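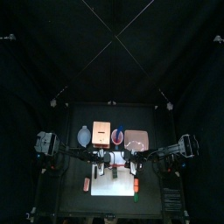
Progress report: Kelemen two-arm handling project
Reporting period ending December 10, 2021
Submitted to the Bulta program office

1. Status

Work packages 1 and 2 are closed. Work package 3 (small-object handling) is open and on schedule. The main event of the period was the open day at the Drandasitz site, required under the grant agreement as the first public demonstration. It was held in the main lab with the cell in its normal working configuration.

2. Open day

Attendance was 49, against a planned 40 to 60. Visitors came through in groups, and each group saw one session at the cell followed by a short talk on the control software. Two groups asked for a second session and were given one at the end of the afternoon.

The demonstration used both arms on a shared work area with light tabletop items. The items were chosen from the project's standard set so that the sessions could be logged on the same terms as internal runs -- no special fixtures were made for visitors. The logs have been kept separate from the work package 3 data and will not be counted toward its targets.

Feedback forms were returned by 18 visitors. The most frequent comment concerned the view. People standing at the back could not follow the fingers and relied on the wrist camera feed. A second monitor has been requested from the equipment line.
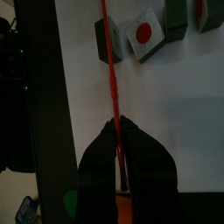

3. TECHNICAL PROGRESS

Thin objects remain the harder class. A slender stick held between two fingers leaves little contact area, and a small error in approach angle carries through to the far end. The grasp planner now takes its angle from the wrist view alone once the gripper is close to the surface. Small cubes are handled by the earlier planner, which has not been changed.

Recorded runs to date: 521. The target for this stage was 300. The surplus is mostly short runs with one object and should not be read as early completion -- the longer sequences are still under-represented.

Calibration between the two arms is checked at the start of each day. The Wuster calibration routine was adopted for this purpose and has replaced the manual procedure.

4. Budget and next period

Spending is within plan. Travel is underspent and we ask that the balance be moved to equipment. The longer sequences start in January, and the revised run schedule will be sent to Bulta before then.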